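Workshop Practice, Unit 4
Tramming the mill head and squaring stock

These notes go with the Wednesday session. Read them before you come in, as we won't have time to go through the theory at the machine. Bring your own dial test indicator if you have one. The workshop has four and they get shared.

1. What tramming means

A vertical mill cuts a true flat surface only if the spindle axis is square to the table. Getting it square is called tramming the head. On a machine with a tilting column, such as the small Lidano in bay 2, the head can be out in the left-right direction (X) because the column swivels on its base. It can also be out in the front-to-back direction (Y), and on most bench machines there is no adjustment for that except shimming under the column.

An error in X shows up as a scalloped surface when you take wide facing cuts along X with a fly cutter. An error in Y shows up as small steps between passes. You can feel them with a fingernail well before you can measure them.

2. Before you start

Clean the table. Run a fine stone lightly over it to knock down any burrs, then wipe it with a dry cloth and finally with the side of your hand. Most of the bad readings we see in this unit come from a chip under the indicator tip.

Check that the gibs are adjusted. If the table rocks when you push on one end, stop and set the gibs first (Unit 2 notes). Lock Y and the knee or head, whichever your machine has. Take the drawbar spanner off.

3. Procedure for X

Put the indicator on an arm held in the spindle so that the tip sweeps a circle. The sweep used in these notes is 300 mm across. A shorter sweep works but the same tilt gives a smaller reading.

Put the machine in neutral so that the spindle turns freely by hand. Bring the tip down on the right-hand side of the table until the needle has moved a quarter turn, then zero the dial. Lift the tip over the T-slots as you swing round to the left, or use a ground plate laid across the table. Note the reading.

If the left reading is higher than the right, the head is leaning and has to be turned by half the difference. Slacken the column bolts until the head just moves with a tap from a soft mallet. Do not undo them fully. Tap, read, go back to the right, zero again, and repeat. When the two sides agree, tighten the bolts in turn, a little at a time, and read it again. It will have moved. Allow for this and go round once more.

Aim for 0.02 mm or better over the full sweep.

4. Working out the error

The tilt is the difference in readings divided by the sweep. A difference of 0.06 mm over 300 mm is 0.0002, or 0.2 mm in a metre. With a fly cutter set to cut a 30 mm circle, the difference in height from one side of the cut to the other is 30 x 0.0002 = 0.006 mm. For most bracket work you would leave that alone. For the base plate in Assignment 3 you would not, as the cutter there is much wider.

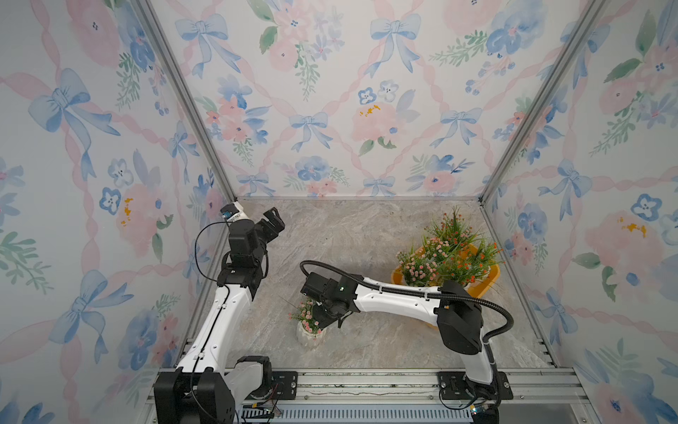 Marcelle Leclerc asked last term whether it would be quicker to skip the sweep and set the head with an engineer's square against a bar in the collet. It is quicker, and it is good enough for drilling. It won't get you to 0.02 mm, as you are judging a gap by eye over a short length of bar.

5. Procedure for Y

Do the same sweep front to back. On the Lidano the table is narrow, so use the ground plate and a shorter arm. Write the sweep down next to your reading or the number means nothing.

If Y is out by more than 0.03 mm over the plate, tell whoever is supervising. Do not shim the column yourself. Shims go under the column foot and the machine has to be supported while the bolts are out. Genivaldo Andrade did the larger Alexiou machine in August and his readings are taped inside the cabinet door.

6. Squaring a block

Once the head is in tram you can square stock in the vice. Indicate the fixed jaw along X first. The order of faces is:

Face 1: largest face up, opposite face on parallels. Skim until clean.
Face 2: put face 1 against the fixed jaw, with a round bar between the block and the moving jaw. Skim.
Face 3: keep face 1 against the fixed jaw, face 2 down on the parallels. Tap down, skim to size.
Face 4: face 1 down, face 2 against the fixed jaw. Skim to size. No round bar needed.
Ends: stand the block up, set it with a square, skim one end, turn over, cut to length.

Deburr between every face. The round bar lets the block seat flat on the fixed jaw even when the other side is still rough sawn - leave it out and face 2 will follow the saw cut.

If the parallels are loose after you tighten the vice, the moving jaw is lifting. Tap the block down with the soft mallet and try them again.

7. For your log book

Record the X and Y readings before and after, the sweep for each, the machine used, and the final sizes of your block with the out-of-square figure for faces 1 and 2. Blank sheets are in the tray by the Randex cupboard. Hand the sheet to Elaine Cavalcanti before you start Assignment 3.

Reading: chapter 9 of the course book, up to the section on rotary tables.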